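Thursday, October 31, 2024

So I finally drove the thing. I've been going on about the Storari since August (sorry to everyone who sat next to me at a barbecue) and last weekend Soledad Orozco handed me the keys and said I could have it until the tank was empty.

If you haven't come across one, it's a little two-seater with the engine behind your shoulders and about as much luggage space as a bread bin. Soledad bought hers from a chap in Givville who had kept it under a blanket and driven it to the garden centre now and then. It's a sort of bottle green that looks black when it's cloudy, and it was cloudy.

## Getting in

You don't so much sit in it as post yourself through the door. Bottom first, then the left leg, then a bit of a pause while you work out what to do with the right one. I'm not tall and I still banged my knee on the steering column -- same spot, both days.

Once you're in, though, it's lovely. The seat holds you round the ribs, the gear lever is exactly where your hand drops, and the dials are big and plain with proper needles. There's a clock as well, which was wrong. Soledad says it has been wrong the whole time she's had it and she's got used to adding the difference.

What you can't do is see out of the back. The rear window is a slot, and it's mostly full of engine cover. I reversed out of her drive with the door open and my head hanging out like a milkman, and she stood on the pavement pretending not to watch.

## The road to Jaltby

I took the long way, over the top and down past the reservoir, which I'd normally avoid because of the caravans. Late October seems to have sorted those out. I had the hill almost to myself.

The first few miles were a bit of a disappointment, if I'm truthful. The clutch is heavy, the steering is heavy, and below thirty the whole car grumbles and shuffles about as if it wants a word with you. I was thinking fondly of my own hatchback and its heated seats. Then the road opened up, I got it into third and kept my foot in, and oh my goodness! Everything that had been stiff went light. The nose just goes where you're looking. I came round the long left-hander above the dam giggling like an idiot, and I wasn't even going that fast -- the speed limit feels like plenty when your backside is that close to the tarmac.

The noise is hard to put into words so I won't try very hard. It's a rasp up to four thousand and a howl after that, and when you lift off there's a lovely pop and crackle behind your left ear. A man walking two spaniels gave me a thumbs up. The spaniels did not look keen.

I stopped in Jaltby for lunch, parked where I could see the car from the window (you would have too), and had a burger, and thought about how I could possibly afford one of these. I can't, by the way. I did the sums on a napkin, then turned it over and did them again on the other side.
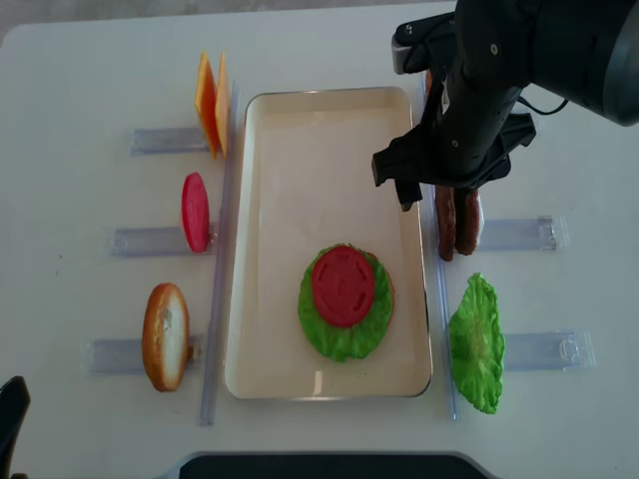
## The bit where it wouldn't start

I'd been warned about this. When the engine's hot the Storari sometimes refuses to fire, and the trick is to leave the ignition on, count to twenty and try again with no throttle at all. I counted to twenty. Then I counted to twenty again, rather faster, with a small crowd gathering.

In the end I rang Soledad, who told me to open the engine cover and let it breathe for ten minutes. It caught first turn after that. She's had the fuel pump looked at by Van Hecke, the garage behind the station, and they reckon it's heat getting into the line where it passes the exhaust. They want to reroute it and wrap it, which would be some £200 with parts. I told her that sounds cheap for never having to stand in a car park like that again, but she rather likes the ritual of it, I think.

## Would I have one?

I keep changing my mind. On the way home it got dark and started to spit, and the wipers only really clear the middle, and the headlights are more of a suggestion. My neck ached. I'd have swapped it for a bus by the time I got to the ring road.

But I've looked at the classifieds every evening this week. There's a red one up north with a dented wing and no service history, and I've already worked out which trains I'd need. Soledad says I'm to take her along before I hand over any money, and to bring a torch and a magnet for the sills.

I put fuel in hers before I gave it back, in case you were wondering. Filled it right up, and took the long way round again.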